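**FOR IMMEDIATE RELEASE**

**Weltance Adds Foam Bakery Pieces and Revised Storage Guidance to Its Play-Food Range**

STADMONT, January: Weltance, a supplier of play food and classroom storage to preschools, libraries and after-school programs, has extended its soft play-food range with a bakery group. The group consists of eight pieces, each sold singly or as a full set, and ships with a revised storage guide that replaces the sheet included with earlier orders.

The range now stands at 54 pieces in five groups: fruit, vegetables, dairy, cooked meals and bakery. Existing item numbers do not change. Customers holding the older fruit and vegetable groups can add bakery pieces without replacing bins, labels or inventory cards.

**Product details**

The bakery pieces are formed in slow-recovery foam with a closed outer skin. Each piece is sized for a two-handed grip by a child of preschool age and has a flat base, so that it stays where it is placed on a table, shelf or tray. Ring shapes carry a raised glaze layer over the body. The glaze is molded with an uneven edge and runs farther down one side than the other, which gives children a reference point when they are asked to turn or match a piece.

Surface color is applied before the final skin coat. Sprinkles and fillings are part of the decorated surface and do not detach in normal use. Pieces can be wiped with a damp cloth and mild soap. They should not be soaked, put in a dishwasher or dried on a heater. A piece with a torn skin should be taken out of use, as exposed foam absorbs water and cannot be cleaned reliably.

Compression recovery was checked at the Leitner workshop in Stadmont, where sample pieces were pressed flat between two boards, released and measured at set intervals. Pieces that did not return to their original height within the allotted time were rejected, and the foam density was raised before production. 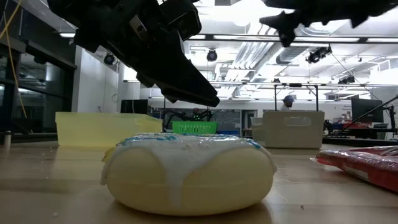 The revised guide recommends two kinds of container, according to how the pieces are used during the day. Low bins with light-passing walls are intended for sorting work, in which a child needs to see what is inside without emptying the bin. Open-grid baskets are intended for overnight storage, where air movement matters more than visibility. Pieces that have been wiped should go into a basket until the surface is fully dry and may then be moved to a bin.

Containers should be filled to no more than two layers. Foam held under weight for long periods takes a set, and ring shapes are affected first. If a ring has flattened in storage, it should be left alone on a table at room temperature overnight. Squeezing it back into shape by hand puts strain on the glaze layer and is not advised.

The guide also covers table preparation. Crumbs and grit left on a work surface press into the skin of soft pieces and shorten their service life. Weltance recommends wiping the table before a session and again before the pieces are returned to storage. Wood tables should be wiped along the grain and dried with a second cloth.

"Most of the damage we see on returned pieces comes from storage," said Þórey Steinarsdóttir, product lead for play food at Weltance. "A ring goes into the bottom of a deep tub in June, other things are piled on top, and in the fall it has a dent that does not come out. The guide is mainly a set of limits on depth and moisture. We have kept it to one page so that it can be taped inside a cabinet door."

**Suggested activities**

Four activity cards are packed with the full bakery set. The first is a sorting task using two containers of different colors. The second is a counter-service role play. The third asks children to match a piece to its outline, and the fourth covers cleanup, with each piece returned to a marked place. The cards are printed on both sides and are written for a group of up to six children with one adult.

The cleanup card has been rewritten following comments from the Zanudwood after-school program, which used pre-production pieces for one term. Staff there asked for fewer steps and larger outlines. The outlines are now printed at the actual size of each piece.

**Availability and ordering**

Bakery pieces are available to order now through the Weltance catalog and through regional school suppliers. Orders are shipped from the Stadmont warehouse. The range is currently in use at 187 sites, and customers at those sites will receive the revised storage guide with their next order at no charge. Printed copies can also be requested separately.

Bins and baskets are not included with the bakery set. Customers may use containers they already have, provided the inside edges are smooth and the two-layer limit is followed. Replacement pieces are sold individually. When ordering a replacement, customers should quote the item number molded into the base of the original piece.

**About Weltance**

Weltance designs and supplies soft play food, storage containers and activity cards for early-years settings. The company is based in Stadmont and carries out its material checks at the Leitner workshop.

**Media contact**

Þórey Steinarsdóttir
Product Lead, Play Food
Weltance, Stadmont

Product samples and copies of the storage guide are available to trade press on request.

###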